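Home | Features | Interviews | Archive | Contact

Print this article | E-mail this article

Filed under: Workplace, Acoustics

Quieting the open office at Tumbridge

Chae-won Ko measures rooms for a living. Her firm, Foninent, was hired last November to work out why staff at the Tumbridge insurance building complained of noise on a floor that met its design specification. She spent 16 working days there with a sound level meter and a set of floor plans.

"The specification covered background level, meaning ventilation and traffic," Ko said. "Both were low. That was the difficulty. With very little background sound, a phone call three desks away is fully intelligible, and intelligible speech is what people find hard to ignore."

The floor has 90 desks under a flat ceiling of painted concrete. The original fit-out put absorbent panels on two walls and none overhead. Ko considers this the usual mistake. Wall panels are easy to hang and easy to see on a drawing, but in a wide, low room most of the reflected speech travels by way of the ceiling.

Her first recommendation was suspended absorbers above the desk rows. The second was to move the phone-heavy claims team to the end nearest the lifts, where a storage wall already broke the line of sight. Screens came third. "A screen lower than a seated person's head does almost nothing," she said. "People buy them because they look like a solution."

She measures the result as a distance: how far from a talker a listener must sit before speech stops being easy to follow. Long distances mean a poor room. She declined to give the Tumbridge values, which belong to the client, but said the panels and the move together accounted for most of the change - the new screens for very little.

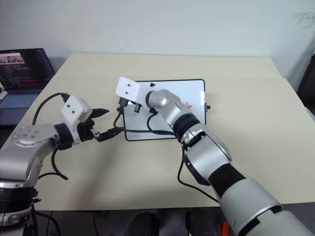
Ko is cautious about masking systems, which feed a low, even sound through loudspeakers to cover speech. She specified one here, on a separate circuit for each half of the floor, and asked that it be raised in small steps over several weeks. "If you switch it on at full level in one morning, you will get complaints by lunch," she said. "The same level reached slowly is usually accepted."

Eftychia Stergiou, who manages the building, kept the complaint log throughout. She said entries about phone calls became rare after the claims team moved, while entries about the coffee machine increased. Ko expected this. Once speech is under control, the next loudest thing becomes the subject. The machine now stands on rubber feet behind a door, and Stergiou has asked for a quote on treating the stairwell.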